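동아리에서 로봇팔 시뮬레이터를 한 학기 써 본 후기

제목에 '한 학기'라고 썼지만 정확히 말하면 설치에 보름, 사용에 나머지다. 우리 동아리는 학부생 로봇 모임이고, 지도해 주시는 분은 이사무 사사키 선생님, 조장은 나보다 한 학년 위인 코헤이 오카베 선배다. 이번 학기 과제는 로봇팔로 컵을 집어서 옮기는 것이었다. 사람으로 치면 돌 무렵에 떼는 과목을 우리는 스물두 살에 재수강하는 셈이다.

쓴 프로그램은 Gatthorpe의 교육용 판이다. 학교 계정이 있으면 무료라서 고른 것이 맞다. 비교 대상으로 Tredent도 일주일쯤 만져 봤는데, 화면은 더 예쁘지만 내 노트북에서 팬이 이륙하는 소리를 내길래 지웠다. 그러니 이 후기는 공정한 비교가 못 된다. 돈 없고 그래픽카드 약한 학생의 후기로 읽어 주시길.

설치

설명서는 444쪽짜리 PDF다. 이 중에 설치에 관한 내용은 두 쪽이고, 그 두 쪽 가운데 한 쪽은 라이선스 안내다. 경로에 한글이 들어가면 실행이 안 되는데 오류 메시지에는 '알 수 없는 장치'라고만 나온다. 사용자 폴더 이름이 본인 이름인 후배 하나가 이걸로 이틀을 날렸다. 계정을 영문으로 새로 만들면 해결된다. 나중에 보니 설명서 부록 C에 적혀 있었다.

첫 화면

기본으로 주는 작업 공간은 정말 아무 멋이 없다. 회색 벽, 흰 책상, 흰 로봇팔. 병원과 가구 전시장을 반씩 섞은 분위기인데 처음에는 불평하다가 한 달쯤 지나니 고맙게 느껴졌다. 동아리방 책상에서 컵 하나 놓을 자리를 만들려면 먼저 남의 택배 상자와 협상을 해야 하기 때문이다. 벽에 무늬를 넣는 기능도 있기는 하다. 후배들이 대리석 무늬를 발라 놓았다가 프레임이 반토막 나서 도로 뺐다.

조작

마우스로 관절을 끌어 움직이는 방식은 금방 익힌다. 금방 익히고 금방 안 쓰게 된다. 손목을 조금 돌리려다 팔 전체가 체조를 하는 일이 잦아서, 결국 다들 좌표를 숫자로 넣었다. 스크립트는 파이썬으로 짤 수 있고 이 부분은 칭찬하고 싶다. 예제 코드가 짧고, 변수 이름이 사람 말에 가깝다. 되돌리기 단축키가 물체에는 먹히는데 그리퍼 설정값에는 안 먹히는 점은 꼭 알아 두시라. 나는 몰랐고, 그날 밤 늦게 집에 갔다.

집기

과제의 핵심이자 이 프로그램의 호불호가 갈리는 곳이다. 우리 조는 컵을 바깥에서 감싸 쥐는 대신 손가락을 위에서 내려 입구 테두리를 무는 쪽을 택했다. 오카베 선배 말로는 접근 경로 계산이 편하다고 했고, 경로 계산은 정말로 편했다. 문제는 그다음이다. 마찰 계수를 기본값으로 두면 컵이 비누처럼 빠지고, 조금 올리면 이번에는 놓아도 안 떨어진다. 그 사이 어딘가에 쓸 만한 값이 있는데 100번쯤 돌려 보고서야 찾았다. 선생님은 옆에서 보시더니 "실제 컵도 그래요" 하고 커피를 가지러 가셨다.

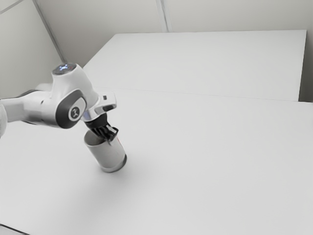

기울기도 골칫거리였다. 테두리 한쪽만 물고 있으면 무게중심이 손가락 밑에 안 오니까 컵이 조금씩 돌아간다. 우리는 내려놓기 직전에 손목 각도를 보정하는 코드를 넣었고, 옆 조는 컵을 더 가볍게 고쳤다. 점수는 같았다. 물체 무게를 누가 언제 바꿨는지 기록에 안 남는 점은 교육용으로는 큰 흠이라고 생각한다. 옆 조는 장점이라고 생각할 것이다.

그림자와 조명은 손댈 것이 거의 없고, 시점을 여러 개 저장해 두는 기능은 발표 자료 만들 때 잘 썼다. 다만 저장한 시점 이름을 바꾸려면 지웠다가 새로 만들어야 한다. 우리 파일에는 아직도 '시점_최종_진짜'가 있다.

기록과 내보내기

시행마다 관절값과 접촉력이 표로 저장된다. 학기 말에 세어 보니 우리 조 기록이 거의 2,000건이었다. 표 계산 프로그램에서 열면 날짜 열이 전부 깨지는데, 불러올 때 해당 열을 텍스트로 지정하면 된다. 영상 내보내기는 느리다. 걸어 놓고 밥을 먹고 오면 딱 맞고, 학생식당 줄이 짧은 날에는 안 맞는다.

추천 여부

실물 팔이 넉넉한 학교라면 굳이 싶다. 우리처럼 예약표에 이름을 올려 놓고 순번을 기다리는 처지라면 쓸 만하다. 밤새 떨어뜨려도 수리비가 안 나온다는 것 하나로 설치 보름은 용서했다. 별 다섯 개 중에 네 개를 주려다가 되돌리기 건이 생각나서 세 개 반.

참고로 5월에 동아리 교류전이 있고 종목에 컵 쌓기가 들어갔다. 마찰 설정 파일이 필요한 분은 댓글에 메일 주소를 남겨 주시면 보내 드린다. 우리 버전은 2019년 12월에 받은 교육용이고, 그 뒤 판에서는 설정 파일 형식이 달라졌을 수도 있으니 원본을 꼭 복사해 두고 덮어쓰시길.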